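The clear bag by the back door

By the back door of Delali Mahama's unit there are three hooks. The first has the dog lead, the second has the keys, and the third has a see-through tote with beige edging that goes wherever the tennis balls go.

She switched to clear bags after a summer of tipping a canvas one out on the grass to find her car key. Most of her club kit now lives in plastic you can see through: balls in one, grips and tape in another, sunscreen and a hat in a small one from Flosto that cost 10 dollars and has lasted three seasons.

"I don't have to remember what I put where," she says. "I look at the hook and I know if I've got balls or not."

The idea has spread through her Saturday-style social group, which has 38 members and shares one storage cupboard at the Quansah courts. The cupboard used to hold 43 bags of various kinds, many with nothing in them. After a clean-out in January it holds far fewer, and anything that stays has to be clear or labelled.

What to look for

A square or rectangular base matters more than overall size. A bag with a flat bottom stands up on a table while you load it, and balls don't roll straight back out. Fabric binding along the edges helps the bag keep its shape. Two handles are easier than one if you are also carrying racquets.

Vinyl creases. It comes folded in the packet and some of those lines never leave. Mahama hangs a new bag in the laundry for a day with a towel inside and doesn't worry about the rest. The creases catch the light but you can still see a yellow ball through them well enough.

Packing on a table also beats packing on the ground, where grit comes in with the balls and scratches the plastic.

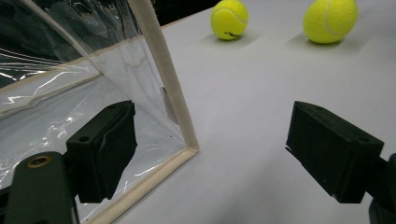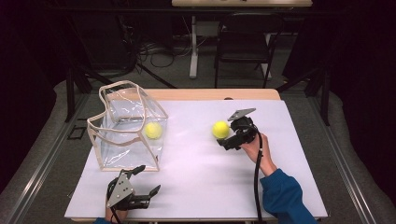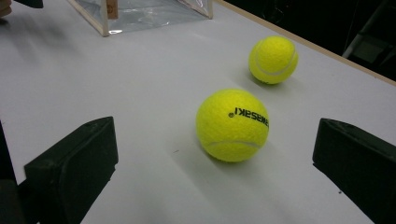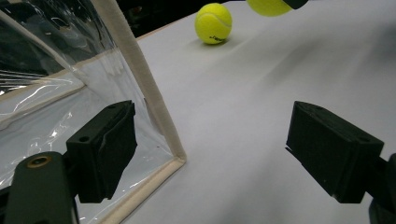
Tennis balls out on the white tabletop.

Sorting before you pack

Mahama keeps match balls and practice balls apart. She squeezes each one, drops it from shoulder height and listens. A dull ball goes to practice, and one that barely comes up goes to the dog. Brand doesn't come into it much at social level, though she tries not to mix two brands in one set.

Damp balls stay out overnight. Clear vinyl doesn't breathe, and a wet ball zipped or folded into it will smell by the weekend.

Cleaning

Warm water, a drop of dish soap and a soft cloth will do for the plastic. Keep it off the heater and out of the boot of the car in hot weather. The fabric edging picks up court dust and is best done with an old toothbrush, working along the strip. Dry the bag upside down with the handles hanging free.

Where they come from

Mahama's current bag is a Drostholm, bought in a first run of 1,000 that the shop says has nearly sold through. Flaler makes a taller one with a press stud at the top, which suits people who carry a drink bottle as well. She has tried both and prefers the shorter bag for balls, as her arm reaches the bottom.

The tall one went to her sister, who keeps wool in it.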